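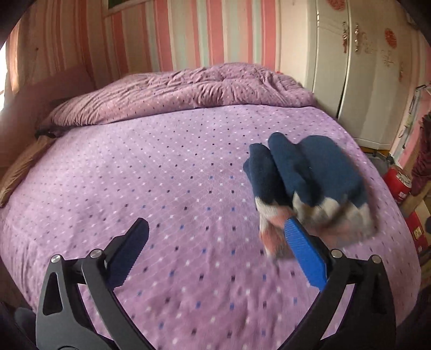 Navy socks, folded, over the purple bedding.

18/12/2022

Laundry all afternoon. I had let it go since the start of the month and there were two full loads to deal with before the trip. I did everything on the bed because the table downstairs is still covered in Guadalupe's wrapping paper.

Socks first. I fold them side by side now instead of rolling them into balls, which is how my mother did it and which ruins the tops. The navy ones with the striped cuffs are going with me. They're the warmest I own and Meinrad says the house up there never gets above chilly before noon. I left the duvet shoved up at the headboard and worked on the rest of the bed. The pink striped wallpaper looks better with the lamp on. I still want to change it in January, but Rodel quoted me for the bedroom and hall together and I'm not ready to spend 2,000 on walls.

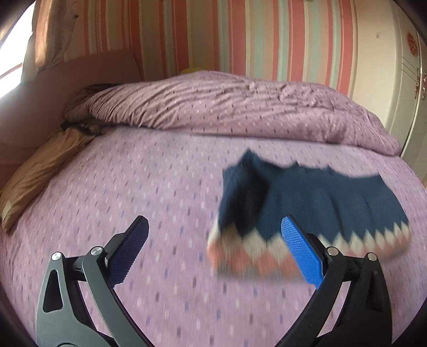

Knits took longer. The navy one with the zigzag border has been with me for years, and I go back and forth every winter on whether to hang it or fold it. Fold it. Hanging pulls the shoulders out. I bought it at Beltrán when they were closing and paid 50, and I remember thinking that was too much.

Called Cirilo around four. He can drive me to the station Tuesday if I'm ready by 5, which means packing tomorrow night and no later. He wants his thermos back. I have no idea where it is.

Left to do: find the thermos, wash the gray towels, pay the Skorell bill, ask Guadalupe about the spare key. Soup for supper. Bed stripped and remade tomorrow, too tired tonight.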